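The Water Room
Fiction, Friday edition

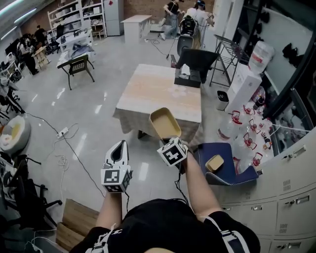 7 min read

The jugs were supposed to be gone by Friday. There was a note about it on the lockers, and a second note under the first note asking who had written it, and under that somebody had drawn a fish.

I had been at Clutine for two years by then and had never once seen the jugs leave. They multiplied. They had red caps and red handles and they stood along the wall in a crowd, like people waiting for a bus that had been rerouted. Clutine did not sell water. Clutine sold scheduling software to dental offices in Ilwood, and a man in Ilwood had once paid his invoice in spring water, and for reasons of bookkeeping this could never be made to stop.

I was in charge of the table that month. It was a square table with a wood-grain top, and the office manager had put a beige skirt on it for a client visit, and the client had liked the skirt so much that it stayed on after he left. A skirted table makes you stand up straighter. People who would leave a cup on any bare surface in the building came up to this one with both hands, as if somebody might be lying in state on it.

The cup in question was tan with a pale inside, and it did not belong to the office. I knew the office cups. They were from Flitora, they said Flitora, and they leaked at the Flitora end. The tan one had turned up on a Monday with nothing in it and had been moved every day since by people who assumed it was important. It had been on the table, then on the blue chair, then on top of the lockers, where it had spent a weekend. By Thursday I had started to feel that it was going through something.

"Is this yours?" said my supervisor, setting it down in front of me.

"No."

"Well, it's on your table."

"You just put it there."

She thought this over. She was a fair woman. She picked it up and moved it four inches toward the wall.

The chairs were a separate matter. We had a black one that faced the wrong way and a blue one that nobody sat in, on account of the little tan block that had been left on the seat. It might have been a sponge. From the doorway it looked like a box, the kind an earring comes in, and I think that was what saved it. You can throw out a sponge. You cannot throw out what may be somebody's earrings, and you cannot pick it up to check either, with half of accounts walking past. So the chair was taken, and whoever came in for a meeting stood.

On the afternoon the jugs were meant to go, I stayed behind to help them. I had propped the door open. I had moved the wastebasket, and then moved it back, as it turned out to be holding the tall white box in place. The box had come from Sabbagh, a furniture company, and was believed to contain a shelf. The shelf was for the jugs. It had been ordered before it was decided that the jugs were leaving, and now it could not be returned until it had been opened, and it could not be opened with the jugs in the way.

At five the man from Ilwood called up from the street. I went down to tell him he could take everything, all of it, whatever he could carry.

"Take it?" he said. "I'm dropping off."

He had a hand truck with him and a very hopeful face. Roughly 600 gallons, he told me, was what we still had coming, but he wasn't going to hold us to a timetable. I signed. I would like to say I argued first, but he had already gotten the hand truck over the curb, and it had clearly been hard for him.

We stood the new ones beside the old ones. When he was finished he wiped his forehead and looked around for somewhere to sit, and before I could say anything about accounts or earrings he had picked up the tan block from the blue chair, turned it over once, and put it in his coat pocket.

"Been looking for that," he said.

Then he sat down. He sat for a good long while. I asked if he wanted a glass of water and he said he couldn't stand the stuff, but he'd take a coffee if I had a cup.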